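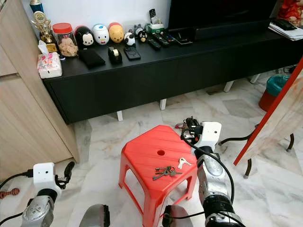

Doğukan Kocabaş wrote to me asking whether you need to know any programming to teach a robot something, and whether he'd be laughed at for only ever having used a game controller. No and no! I've been doing this for two years and I still can't write a line of code. What you do need is patience, decent eyesight (glasses are fine, I wear them) and hands that don't mind repeating themselves.

So, the job. I run the home tasks crew at Rerbridge and I'm looking for 4 people to join us as demonstrators, starting in March. You hold a pair of hand controls, the robot's two arms copy what you do, and every good run gets saved so the robot can learn from it later. We're on a project called Hekon, all small household stuff, and the target is 2,701 saved runs by the end of summer. That sounds like a mountain, but a run is short and you settle into a rhythm.

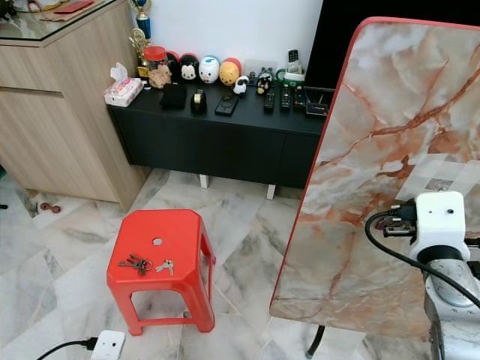
My favorite tasks are the ones people think are too easy to bother with. Give someone the controls for the first time, ask for a plain pick-up, and watch them go stiff all the way to the shoulders. You lose your sense of touch completely, so you have to learn to read everything by eye. Keys are a great teacher for this: a bunch on a ring, fanned out on a plastic stool, gives you a dozen bad places to grab and maybe two good ones, and a single key lying flat beside it is a whole different problem. I still mutter at single keys.

We work in ordinary furnished rooms, and I'd like you to be comfortable with that. You'll be setting objects out again between runs, shifting them a little each time, and writing a short note when a grab goes wrong (slipped, missed, came in too low). Please don't be shy about the bad ones. I'd much rather read an honest "I rushed it" than find out a month later.

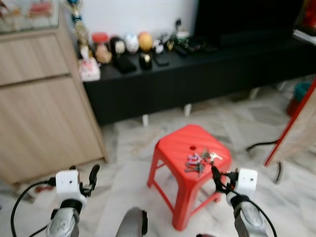
Your first 200 runs are practice and you get paid for them the same as any others. I sit with you for most of that. Pay is $695 a week before tax, mornings or afternoons, your pick, and we stop for a proper break every hour, no heroics.

Nice to have, not required:

- you play an instrument, sew, or fix small things
- you've used remote controls of any kind for work or fun
- you can get to the Gastance building by 8:30 a.m. if you choose mornings

To apply, send me a few lines about something fiddly you're good at. Skip the cover letter, I won't read it! Put "Hekon demonstrator" in the subject line and tell me which shift you want. Tryouts are in February on the second floor, door marked Aksoy, and they take an hour.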